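Surnier Opens Shared Work Tables and Tool Library to Evening Students

22 January 2026

The Surnier Center for Adult Learning announced the opening of its Shared Work Tables, a supervised workroom where adult students may complete craft, repair and small electronics projects outside class hours. The room occupies the former reading annex on the ground floor of the Tseng Building and is open to all students enrolled in the current term.

The project was approved in November, following a review of how students in the evening program use the building between classes. The review found that many students carried their project materials from room to room and had no suitable place to set them out. Course instructors also reported that basic supplies such as scissors, markers and tape were being bought separately by each department and were seldom available when another class needed them.

"Our students come to us after a full day of work, and they deserve a proper surface, good light and the right tools within reach," said Yee-man Tang, Director of the Surnier Center. "We are pleased to offer them a room that is ready when they arrive."

The workroom is furnished with white-topped tables, which were selected after a trial of several finishes. Small parts are easier to find against a pale surface, and the tops can be wiped clean at the close of each session. Adjustable stools and overhead lamps were supplied by Plekance, a furniture firm that has worked with the Center on two earlier classroom renewals. Bench outlets have been placed along the inner wall.

A tool library is located beside the entrance. The opening collection contains 875 items, among them hand tools, cutting tools, rulers, marking pens, cable ties and clips, and storage trays. Items may be borrowed for use in the room at no charge upon presentation of a student card. A further 174 items, chiefly specialist tools for the jewelry and bookbinding courses, remain in their home departments and may be requested through the front desk.

Students are welcome to bring their own materials and work in progress. Bags may be kept at the table, provided that walkways remain clear and that the bag does not rest on shared tools.
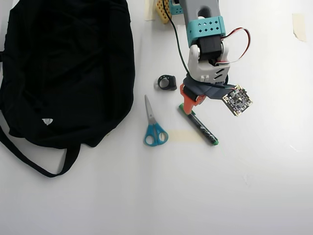

Ching-wen Chiang, Head of Practical Courses, led the planning of the room and prepared its rules of use. The rules were kept short. Tools are returned to their trays at the end of each booking, markers are capped when set down, and circuit boards are held by their edges. Scissors and other cutting tools stay on the table while in use and are not carried about the room. A printed copy of the rules is posted at each table.

"We asked instructors what slows a class down, and the answers were very ordinary," said Ms. Chiang. "People spend time looking for a pair of scissors or clearing a corner to work in. The new room takes care of those matters, and class time can go to the work itself."

Each table may be booked for a period of 2 hours. Bookings may be extended when the following period is free. One table is held without booking at all times for students who need it briefly — to trim a pattern, label a part or check a finished piece before class. Group bookings are accepted from instructors with one week of notice.

The Center expects some 600 students to use the room during its first term. Staff will review the booking records at the end of the term and adjust opening hours where there is clear demand. Comments from students will be collected through a card box at the entrance and at the regular meetings of the Student Council.

Suqin Ye, who represents evening students on the Council, welcomed the opening. "Many of us live in small apartments and share a kitchen table with our families," she said. "Having a place to lay out a project and leave the house clear for dinner is a real help."

Funding for the renovation was provided by the Kastitus Foundation under its program for adult education. The grant covers the furniture, the lighting and the opening tool collection, as well as replacement supplies for the first year. The costs of staffing the room will be met from the Center's general budget.

Introductory sessions will be offered throughout the term. Each session covers the booking system, the layout of the tool library and the safe handling of cutting tools and small electronics. Attendance at one session is required before a first booking. Sessions in Mandarin and Cantonese are available on request.

About the Surnier Center for Adult Learning

The Surnier Center for Adult Learning offers evening and weekend courses in languages, practical crafts, bookkeeping and basic electronics. Its courses are open to all adults, and no previous qualifications are required.

Contact

Chak-lun Pan, Office of Public Information, Surnier Center for Adult Learning, Tseng Building. Requests for interviews and visits to the workroom should be addressed to Mr. Pan in writing.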